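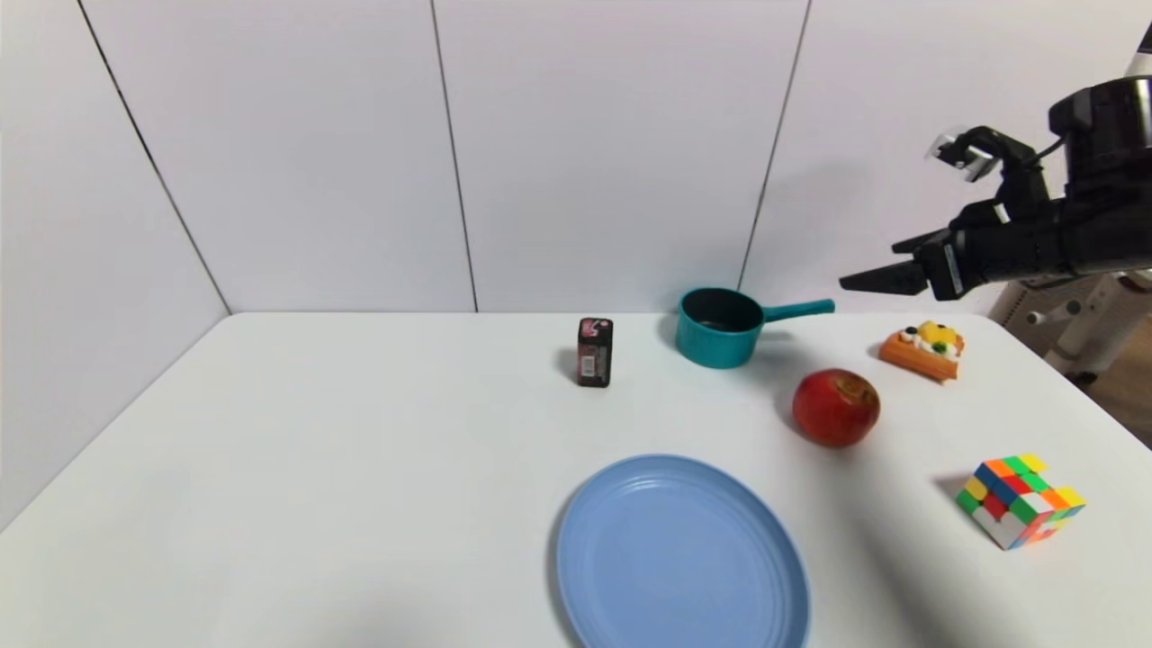
White table, right side.

Beststead Fan Boards > Football > Roster Talk

Thread: Do we really need a second punter in camp?

hangtime_7
Saw that Beststead signed Roy Haslam to a camp deal. He was at Adness last year and got released in November. Durrani has had the punting job for three seasons and I don't see what was wrong with him. Why use a roster spot on this?

leftguard40
Competition. Durrani had two blocked last year and his directional stuff fell off after the bye. A camp leg costs almost nothing.

hangtime_7
Both blocks were on protection. Watch the one against Prallura again. The wing guy never touched his man.

coldbleachers
I went to a few Adness games last season. Haslam has a bigger leg than Durrani, but he outkicks his coverage. He gave up a return touchdown on a ball that went over 40 yards in the air and came down way ahead of everybody. Fans there were not sad to see him go.

leftguard40
Quoting hangtime_7: "Both blocks were on protection."
One was. On the other one he took an extra step and you could see it from the upper deck.

section_d_mike
Does Haslam hold? Durrani is our holder and the kicker likes him. If you change punters you change the holder too, and I'd rather not mess with that.

coldbleachers
He held at Adness for part of the year. Never noticed a problem with it. The backup quarterback did it at the start.

hangtime_7
That's my point. We were 7 for 7 on field goals in the last month with Durrani holding. Leave it alone.

leftguard40
Nobody is cutting him today. It's camp. They also save Durrani's leg by splitting the reps - that's a normal reason to bring in a second guy.

section_d_mike
Fair enough on the reps. I still think the spot should go to a corner. We were starting a safety out there by the end of the season.

coldbleachers
Agree on the corner. First open practice starts at 9:30 if anyone wants to go see them both kick. I'll be by the north gate.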